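**Moorings and haul-outs at Floltanitz**

The winter haul-out list is open from Saturday. The travel lift takes boats up to 23 tonnes, and we have 61 hardstand spots this year, with the longer ones along the north fence. Owners of boats over 12 metres should ring the yard office before booking – the turning area is tight.

Diesel and water are back on at the Zorkovora jetty. Please don't leave dinghies tied at the fuel berth overnight. 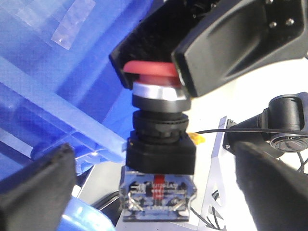
Swing mooring fees go to $900 for the season, payable by the end of June. That covers one inspection of the chain and shackles. Replacement chain is extra and will be quoted first. If you've changed your insurer or your engine, send the new details in with the form.

Mooring 242, off Pavliuk Point, is vacant and suits a shallow-draft cruiser up to nine metres. Members on the waiting list get first call. After that it will be offered to visiting boats by the month.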